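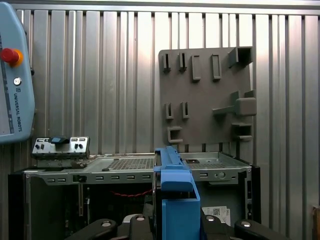

A blue plastic bracket held in the gripper in front of an open desktop computer chassis, with the tool-holder plate on the wall behind.

Skaltel has begun taking orders for Rirka, a kit for firms that want a robot arm to help take old desktop computers apart. Deliveries start in December.

The kit includes gripper fingers, a wall plate with holders for tools, and a set of 18 taught routines for opening cases and lifting out parts. It costs £739 a month on a one-year contract, with training included. The arm is not part of the price – buyers can use their own or hire one through Skaltel.

Recycling firm Isaksson tried the kit on a batch of 100 desktops. Efren Manalo, who ran the trial, said 34 of them needed a person to step in, mostly for stiff latches and cables that had been tied down.

"It copes well with the cases it has been taught," he said. "A new model takes us a morning to set up, and I would like that to be shorter."

A version for laptops, called Flasolell, is still being tested. Skaltel has not set a price for it.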